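Section 9: Your first table-clearing session

By now you should have the Trenolico software installed, the arm showing up in the Tazi viewer and, with any luck, a cup of tea beside you. In this section we'll load the practice kitchen and let the arm try its first pick. There's no rush at all – most people like to go through it twice.

1. Open Tazi and choose Kitchen, then Marble Table. The first load can take up to 30 seconds while the textures and colours settle in.

2. Check that the arm is sitting on its stand beside the table. If it has landed anywhere else, press Home and give it a moment to find its way back.

3. Set the speed to 20 per cent. You're welcome to bump it up later on, but a slow arm is so much easier to learn from.

4. Click the item you'd like picked up. Fruit and veg are a good place to begin, as the default grip force of 9 newtons suits them nicely.

Note: Thin things lying flat, such as forks and knives, need the Low Approach setting, which we'll get to in the next section.

5. Press Run and watch the fingers as they close. When the grip light in the side panel turns green, press Pause so you can have a proper look around before carrying on.
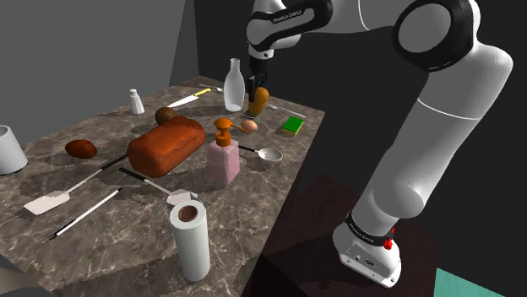

Kosance wrote to us in March that pausing at the grip had been the most useful habit in the whole guide, and that their beginners should have been told to save a checkpoint at the same moment, so a dropped item didn't mean starting over. We think that's a lovely suggestion, and we've added it as step 6.

6. With the session still paused, choose File, then Save Checkpoint. Plultel keeps your last 79 checkpoints and clears out the oldest ones after that.

Caution: Grip settings saved in the practice kitchen do carry over to a connected arm. Please reset them before you switch to Live mode, and keep your hands well clear of the table.

7. Press Run again to finish the move, then Home to park the arm.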